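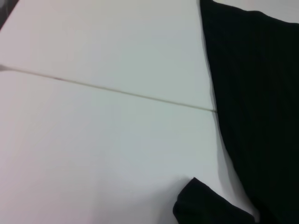
Nest Samuel argues that the phrase "robot learning data" has come to cover almost anything with a camera and a motor in it, and that most of what is sold under the name would teach a machine very little. That view is a minority one among people who build such collections, but it is a useful place to start, because the basic terms are used loosely.

Demonstration gathering for garment handling

Demonstration gathering is the recording of a task many times over so that a learning system can be trained to repeat it. In garment handling the task is usually folding, flattening, sorting or hanging. Each recording, called an episode, pairs camera views with the positions of the arm at the same moments. A person usually steers the arm by hand or through a second, matching arm. Wrist views are commonly added to a fixed overhead view.

Why garments

Cloth is often presented as the hard case that proves a method. It changes shape when touched, hides parts of itself under other parts, and has no single correct starting position. Dark clothing adds a further difficulty. With a black knit lying on a white table the outline is easy to find, but the folds inside it may show only as slight changes in tone. A system can learn to follow the outline and ignore the rest, and still score well on a test made up of similar outlines.

Supporters say that enough examples will cover these cases. How many is enough has never been settled. The Kendis project began with 300 episodes of a single fold and described the result as promising. Its second release had 1000, with the same table and the same lighting, and the claims grew faster than the variety did.

Table and background

Work surfaces are often plain white, and often made of panels pushed together. The joint between two panels leaves a thin line that stays put while the clothing changes from one episode to the next. Critics regard such lines as a hidden aid: a system may use the joint to judge where it is, then fail on a table without one. Defenders reply that real tables have joints, stains and edges, and that removing them would make the data less honest. Both points are fair, and neither has been tested as often as it has been repeated.

Gaken, which supplies recorded episodes to order, recommends turning the table between batches. Meredith, an open collection, leaves its tables alone and asks contributors to note any change. Compliance with the second rule is poor.

Quality and counting

Collections are normally advertised by number of episodes. The figure says little by itself. An episode may be a clean fold, a failed grasp or several seconds of a motionless sleeve. Ronden lists around 3000 episodes in its shirt and sweater set, but its notes do not say how many were kept after review, or who reviewed them. An outside check of 101 episodes found long idle stretches at the start of many, which a system can learn as faithfully as anything else. Ronden has since trimmed some of these – it has not said which.

Failed attempts are a separate dispute. Some groups delete them. Others keep them with a label, on the theory that recovering from a bad grasp is a skill like any other. The labels are only as good as the person applying them, usually late in a shift, and two labelers given the same episode often disagree about whether a sleeve counts as folded.

Claims of general skill

Statements that a system "can fold laundry" should be read with the training conditions in hand. In most published cases the clothing was laid out by a person first, one piece at a time, within easy reach of the arm. Results on items pulled from a pile are reported less often, and where they are reported the success rate is usually lower.

See also: Teleoperation; Cloth simulation; Imitation learning; Wrist camera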